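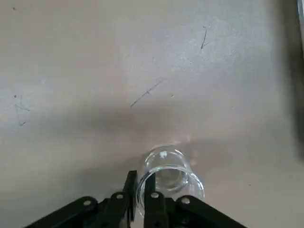
The Marnside glass fault was a recurring gripping failure in the table-clearing robots built at the Fultwood workshop in Marnside. It affected clear drinking glasses and very little else, and it is still brought up fondly, if a little ruefully, by people who work on small two-fingered grippers.

The robots had been trained mostly on mugs and bowls, and they handled these well. With a clear glass, especially one tipped on its side, the wrist camera often took the bright patch of light on the table for the rim. The fingers then closed a little too far forward, and the glass either rolled away or was squeezed at the lip — the weakest place to hold it. Of 295 trial lifts with clear glasses, 34 ended in a drop and 5 in a cracked rim.

The cracks were the greater worry. A chipped glass could be carried off and set down among clean ones, and the robot had no way of knowing. After a splinter was found in a finger pad one Saturday, Fultwood stopped all work with glass for 6 weeks and asked the Rutherford test room to look into the matter.

Rutherford's remedy was a gentle one. The closing force was lowered, the fingers were made to pause at first touch, and a second lamp was hung to soften the shadow of the arm. Drops became much less common, though they never went away entirely. The later Falness model kept the pause and added softer pads.

See also: Falness gripper; Slip detection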